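Bedroom Two, Linen Change

Gallery from the Wanlow rental apartment, Flonthorpe

This page covers the second bedroom at Wanlow, the smaller of the two. It was set up for family stays, with one bed and molded plastic chairs that move between this room and the kitchen as needed. The bed and headboard came from Khattak and the bedding has been bought here and there over the years. Most of what follows is about the pillows and covers, as that is where the time goes on a turnover day.

The apartment is let by Maksym Palamarchuk, who also writes these pages. Checkout is at 11 in the morning and the next guests can come in from 4. The linen change in this room is budgeted at 28 minutes, which includes sweeping the floor.

The bed gets stripped down to the fitted sheet first. Blankets and covers are sorted on the mattress, so for a while everything is in one heap. The Kuromi duvet is the one children ask for. It is kept for family bookings and goes back in the closet for the others.

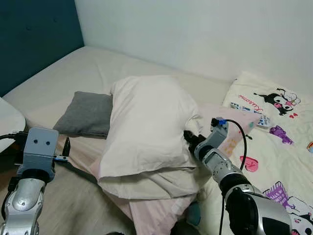

Gray pillow, white pillow, pink sheet and the Kuromi duvet, all on the bed.

The pink sheet is thin and is used as a top sheet in warm weather. From May on, many guests sleep under that and leave the duvet folded. We wash it on its own the first few times after buying a new one. The white cases can go in together at a higher temperature.

Pillows are handled one at a time. Each one is picked up, shaken out and checked at the corners before it goes back against the headboard. A filling that has gone to one end needs to be worked back toward the middle by hand. If it will not go back, the pillow is put aside and replaced from the hall closet. 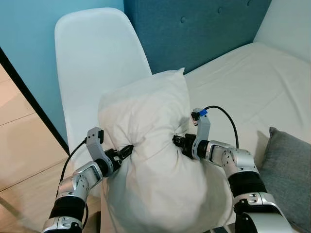 White pillow held up by the middle, with a chair and the tufted headboard behind it.

The white cases are plain and have no trim. We tried cases with a button closure for one season and went back to the ordinary kind. Buttons came off in the wash and guests found them uncomfortable. Spare cases are stored in sets of 4 on the middle shelf.

Seams are the part that wears out first. A case with an open seam can be mended once, and after that it becomes a cleaning cloth. The same applies to the sheets, although those usually go at the corners where the elastic is.

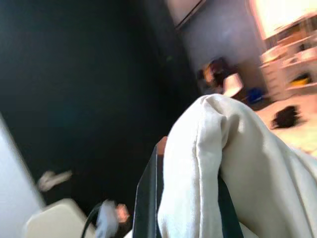
Close view of the white fabric, with the seam running down between the folds.

The headboard is brushed with a soft clothes brush, working down from the top. Dust gathers around the buttons. The upholstered base gets the same treatment on the side that faces the room. Water marks show on this fabric, so no spray is used on it.

Chairs are wiped with a damp cloth and a little dish soap. Scuffs on the seats mostly come off with a melamine sponge. The legs are wood and only need a dry cloth.

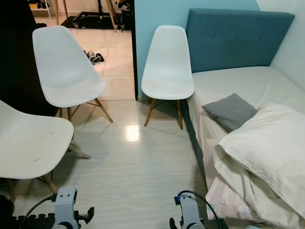
The floor is done last, starting at the bed and working toward the door. Chairs are moved out of the way and put back once it has been swept and mopped. One chair stays by the foot of the bed, as guests like to have somewhere to put a bag or the next day's clothes. The others go back to the kitchen table if the booking is for more than two people.

Laundry from this room is picked up on Thursday by Tirnavlow and comes back folded. The pages for the kitchen and the front bedroom are listed in the menu.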